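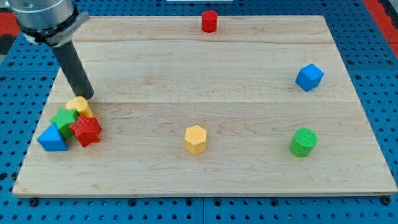
Modul 4: Formen, Farben und Ordnungsaufgaben
Begleitskript zur Lehrveranstaltung "Material und Raum in der frühen mathematischen Bildung"

4.1 Einordnung

Das vorliegende Skript ergänzt die zweite und dritte Sitzung des Moduls. Es setzt die Lektüre der Einführungstexte aus Modul 3 voraus. Behandelt werden die Auswahl von Formsteinen, die Vorbereitung der Arbeitsfläche sowie der Aufbau einfacher Sortier- und Zuordnungsaufgaben für Kinder im letzten Kindergartenjahr und in der Schuleingangsphase. Die Arbeit mit ebenen Legeplättchen ist Gegenstand von Modul 5 und bleibt hier ausgeklammert.

4.2 Begriffe

Als Formstein wird im Folgenden ein handlicher Körper bezeichnet, dessen Grundfläche eine benennbare ebene Figur bildet. Geometrisch handelt es sich in der Regel um gerade Prismen oder um Zylinder. Ein Prisma besitzt zwei deckungsgleiche, zueinander parallele Vielecke als Grund- und Deckfläche; beim geraden Prisma sind die Seitenflächen Rechtecke. Der Zylinder mit kreisförmiger Grundfläche zählt nicht zu den Prismen, wird in der Praxis jedoch gemeinsam mit ihnen verwendet.

Kinder benennen Formsteine zunächst fast ausschließlich nach der Grundfläche. Ein grüner sternförmiger Stein heißt "der Stern", ein rotes fünfseitiges Prisma häufig "das Haus" oder "das Eckige". Diese Bezeichnungen sind fachlich unvollständig, sollen in den ersten Durchgängen aber nicht korrigiert werden. Die Lehrkraft verwendet den Fachbegriff parallel und ohne besondere Betonung.

4.3 Auswahl der Steine

Für die Einstiegsaufgaben genügt eine kleine Gruppe von Steinen. Empfohlen werden Kunststoffkörper, die sich in Farbe und Grundform zugleich unterscheiden. Erst in einem zweiten Schritt werden Farbe und Form entkoppelt, sodass etwa ein gelber Zylinder neben einem gelben Stern liegt. Steine mit geriffelter oder gerasterter Oberfläche bieten ein zusätzliches tastbares Merkmal und eignen sich für Aufgaben mit verdecktem Blick.

Der Materialsatz Fandel, der den Studierenden im Übungsraum Lorthorpe zur Verfügung steht, umfasst 425 Teile. Er ist nach jeder Sitzung auf Vollständigkeit zu prüfen. Fehlende Teile sind auf dem Ausgabebogen einzutragen.

4.4 Die Arbeitsfläche

Die Arbeitsfläche soll sich deutlich vom Tisch abheben. Bewährt hat sich ein helles Holzbrett auf farbigem Untergrund: Das Kind erkennt ohne weitere Erklärung, wo die Aufgabe beginnt und wo sie endet. Eine zurückhaltende Maserung stört dabei nicht. Sichtbare Fugen zwischen verleimten Holzstreifen werden von manchen Kindern als Linien gedeutet, an denen Steine auszurichten sind. Solche Deutungen sind im Beobachtungsbogen festzuhalten.

Zu Beginn liegen die Steine als Haufen an einer Seite des Brettes. Sie dürfen einander berühren und teilweise verdecken. Der übrige Teil der Fläche bleibt für das Auslegen frei.

4.5 Aufgabenfolge

Aufgabe A: Auflösen des Haufens. Die Steine werden einzeln entnommen und mit Abstand auf dem Brett abgelegt. Eine Reihenfolge wird nicht vorgegeben.

Aufgabe B: Lage verändern. Jeder Stein wird einmal auf die Grundfläche und einmal auf die Seite gestellt. Zu besprechen ist, welche Steine dabei rollen und welche liegen bleiben.

Aufgabe C: Zuordnen. Zu jedem Stein wird der passende Umriss auf einer Karte gesucht. Die Karten liegen neben dem Brett.

Aufgabe D: Reihen bilden. Das Kind legt eine Reihe nach eigener Regel, eine zweite Person versucht, die Regel zu benennen und die Reihe fortzusetzen.

Für jede Aufgabe sind höchstens zehn Minuten vorzusehen. Die Aufgaben A und B können in einer Sitzung verbunden werden.

4.6 Beobachtung und Leistungsnachweis

Die Studierenden führen die Aufgabenfolge mit mindestens zwei Kindern durch und dokumentieren sie auf dem Bogen Clarcombe. Zu notieren sind die sprachlichen Bezeichnungen, die Griffweise, Wechsel der Hand sowie selbst gewählte Ordnungen. Wertende Formulierungen sind zu vermeiden. Die schriftliche Auswertung umfasst mindestens 400 Wörter und ist bis Freitag, 9. April 2021, im Sekretariat einzureichen. Der ausgefüllte Bogen ist im Original beizulegen.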